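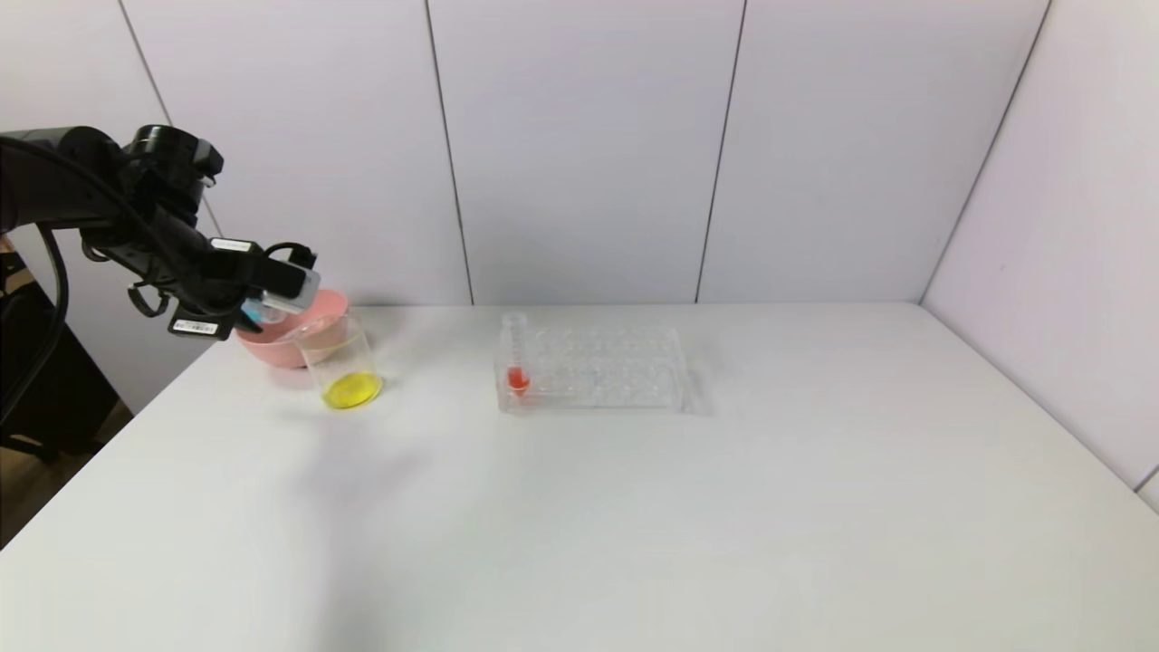
Can you fit a proper dining table into a flat where the kitchen and the living room are the same room? You can, as long as you're happy for it to be a shelf the rest of the day.

I've been living with a fold-down table since April and I'm a bit in love with it! Ours is the Skidex, which hangs on the wall by the window and sticks out no further than a row of paperbacks when it's shut. Open, it seats four if two of them are fond of each other. Before that we had a round pine thing from my aunt that took up the whole middle of the floor, and I had a permanent bruise on my hip from squeezing past it to get to the fridge.

Measuring is the bit I'd take slowly. I wrote down the height of the windowsill, the depth of the radiator and how far the oven door swings, and then I did it all again on Monday evening and got a different number for the radiator (I'd forgotten the valve). The table is 700 mm deep when it's down. With a chair pulled out behind it, that leaves just enough room for someone to get by with a plate in each hand.
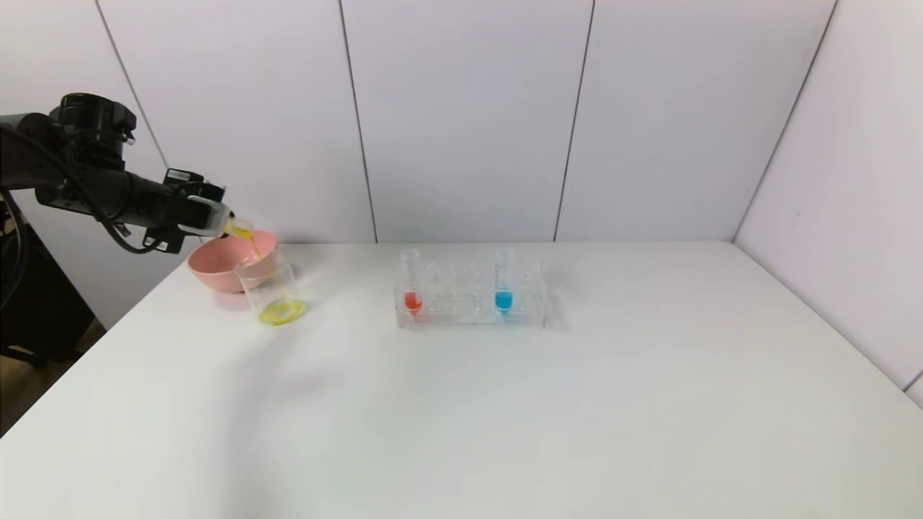 The wall matters as well. Ours is plasterboard, so my neighbour Garnet Landry came up with his stud finder and we marked everything in pencil before he let me anywhere near the drill. If you're in an older building with solid brick you'll have an easier time of it, though you'll want a better drill than mine.

Chairs were the next puzzle. Folding ones seemed obvious, but most of those I tried pinched the backs of my legs, and I like a long dinner. In the end we bought two stacking stools from Eltum and two folding chairs with padded seats, and the folding pair live on hooks behind the bedroom door. Karla Ocampo, who has the same layout two floors down, went for a storage bench along the wall instead, and I'm quite jealous of it – all her bedding is in there, plus the Christmas lights.
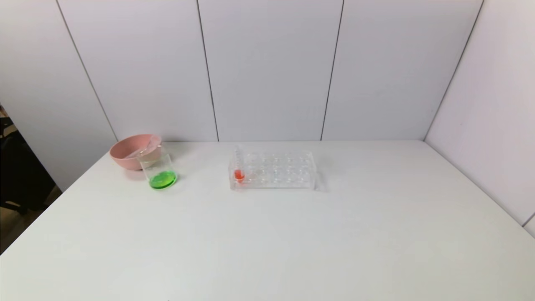

Light made more difference than I expected, too. We had one bulb in the middle of the ceiling, which was fine over the old table and useless over the new one. A plug-in wall lamp with a long arm sorted that out for 46 pounds, and it swings back over the sofa for reading once the table is up.

Next I want to do something about the hallway, where the coats have taken over completely. I've got my eye on a narrow shoe cabinet with a flat top for keys and post, if I can get it past the meter cupboard.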